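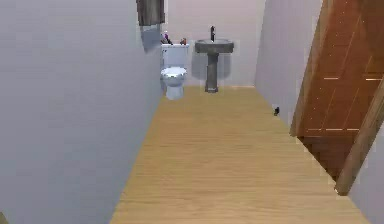

Schmales Badezimmer mit WC und grauem Standwaschbecken

Häufige Fragen zur deutschen Fanübersetzung von »Altden«

Schön, dass ihr hergefunden habt! Seit wir die Übersetzung im April hochgeladen haben, kommen bei uns so viele liebe Mails an, dass wir mit dem Antworten kaum noch nachkommen. Die Fragen, die sich wiederholen, haben wir deshalb hier gesammelt. Lest ruhig erst einmal quer, und wenn eure nicht dabei ist, schreibt uns trotzdem.

Was ist das hier überhaupt?
Eine kostenlose deutsche Textfassung für das Adventure »Altden«, das vom Studio Gautier nur auf Englisch und Französisch erschienen ist. Übersetzt sind alle Dialoge, das Tagebuch, die Menüs und die Briefe, die man unterwegs so findet (und das sind wirklich viele, wir können ein Lied davon singen). Die Sprachausgabe bleibt im Original.

Brauche ich das Spiel dafür?
Ja, ihr braucht eine eigene, installierte Version des Spiels. In unserem Paket stecken ausschließlich die Textdateien und zwei angepasste Schriftarten, damit Umlaute und das ß auch so aussehen, wie sie sollen.

Wie installiere ich die Übersetzung?
Ladet das Archiv herunter, entpackt es und kopiert den Ordner »Esa« in das Hauptverzeichnis des Spiels. Beim Nachfragen bitte überschreiben lassen. Danach startet ihr das Spiel, geht in die Optionen und wählt bei der Sprache »English« aus. Das klingt verkehrt, ist aber richtig so: Unsere Texte sitzen an der Stelle der englischen, ein eigener Menüpunkt ließ sich leider nicht einbauen. Wer später wieder auf Englisch spielen möchte, sichert sich vorher den Ordner mit den Originaltexten.

Wie groß ist der Download?
50 MB. Entpackt wird es ein bisschen mehr.

Funktionieren meine alten Spielstände noch?
In aller Regel schon. Einträge, die bereits im Tagebuch stehen, bleiben allerdings englisch, und erst die neuen erscheinen auf Deutsch. Wenn euch das stört, hilft nur ein Neustart des Kapitels. Eine Sicherheitskopie eurer Spielstände vorab schadet nie!

Läuft das auch auf dem Mac oder unter Linux?
Unter Linux ja, das hat Kalevi Keskinen ausgiebig durchgespielt, inklusive aller Nebengeschichten. Für den Mac fehlt uns schlicht das Gerät. Falls jemand von euch eins hat und einen Abend opfern mag, meldet euch bitte, wir freuen uns riesig.

Warum heißt der Hafenort bei euch Husum?
Weil er im Original auch so heißt. Wir werden das ständig gefragt, und ja, die Ähnlichkeit mit der echten Stadt hält sich in Grenzen. Berge gibt es dort jedenfalls keine.

Ich habe einen Tippfehler gefunden. Wohin damit?
Immer her damit! Am liebsten mit einem Screenshot und dem Namen des Kapitels. In der Version 2 haben wir 234 gemeldete Stellen ausgebessert, darunter einen sehr peinlichen Dreher gleich im Vorspann. Die Meldungen liest Inès Joly, und sie antwortet auch, nur manchmal mit etwas Verspätung.

Im Tagebuch ragt der Text über den Rand. Was tun?
Das passiert bei der großen Schrifteinstellung, denn deutsche Sätze werden nun mal länger als englische. Stellt die Schriftgröße auf »mittel«, dann passt alles. An einer schöneren Lösung bastelt Gaspard Lacroix noch, versprechen wollen wir aber nichts.

Darf ich mit der Übersetzung streamen oder Videos aufnehmen?
Sehr gern. Ein Link auf diese Seite wäre nett, Pflicht ist er nicht. Bitte ladet das Paket nur nicht woanders noch einmal hoch, sonst kursieren wieder veraltete Fassungen.

Kann ich euch Geld spenden?
Das ist lieb, aber nein. Kauft lieber das Spiel, falls ihr es noch nicht habt, oder verschenkt es weiter.

Übersetzt ihr auch den Nachfolger?
Wenn es einen gibt und Gautier ihn nicht selbst auf Deutsch herausbringt, reden wir darüber. Bernadette Texier hat schon angekündigt, dass sie dann gern wieder die Briefe übernimmt.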